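Search this blog Search Go

Three points and a hill

I got my first speeding notice in February, which is a rotten month to open post in. It came from Kidholm, a place I had driven through for nine years without once noticing it was a place. I noticed the camera even less.

The letter was very polite. It offered me a course or a fine with 3 points, and gave me a web page where I could admire my own number plate. I paid my insurer, Filance, the courtesy of telling them. They paid me the courtesy of a new quote. 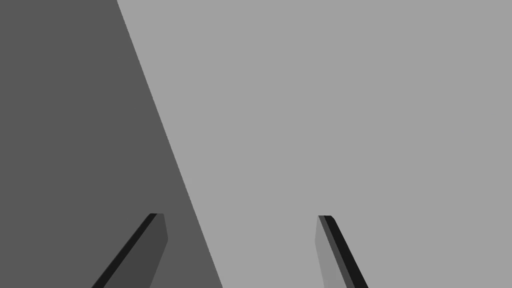
What the council says

According to the parish newsletter, the camera on Pendotora Hill caught 2,937 drivers last year. The local paper says 3,147. I assume the difference is people who went round twice.

The limit drops from 60 to 30 halfway down the slope, just past the Karabulut garage, where the sign shares a hedge with a great deal of holly. I'm told the holly has been reported.

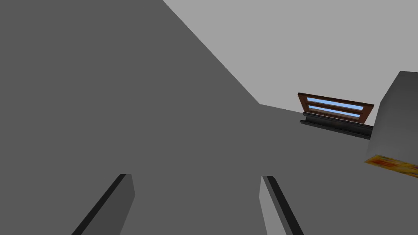

I took the course in the end. It was held online one evening, and we spent the first half hour guessing stopping distances, all of us badly. The tutor asked what we look at when we drive, and I said the road, which got me a pitying silence. A small window set in a pale grey background is roughly what I take in of any village, and I had thought that was plenty. Apparently one is meant to look for lamp posts, because lamp posts usually mean thirty. I have been driving since I was nineteen and would have sworn they meant it was dark.

I now come down Pendotora Hill in third gear with a van up my bumper every morning at ten to eight. He flashes his lights. I wave. The holly is still there.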